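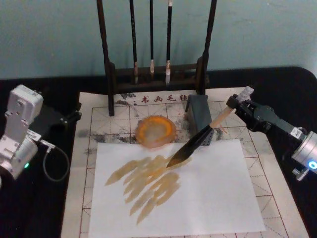

The best thing about my new camera is a dial I can turn with gloves on. I bought the Vulell 2 in November, after years of prodding at menus, and I've been boring my friends about it ever since. Aperture on the lens, shutter speed on top, exposure compensation under the thumb. I can set the whole thing up before I've even switched it on!

Colleen Chisholm, who sold it to me at Paltley, tried to steer me to something with a faster burst and a touchscreen that tracks eyes. Fair enough, and if I shot football I'd have listened. But I take pictures of boats and market stalls, and I'd swap 60 frames a second for one good solid click any day.

Makers seem to think knobs are for nostalgic people. I don't buy that. My niece is used to doing everything on her phone, and she had the Vulell worked out before her tea went cold — she just turned things and watched what changed. You can't learn a menu that way.

Yes, it's heavy, and the battery gives up after 300 shots. I carry a spare. I've also taken more photos this winter than in the whole of the year before, and a good many of them are even in focus.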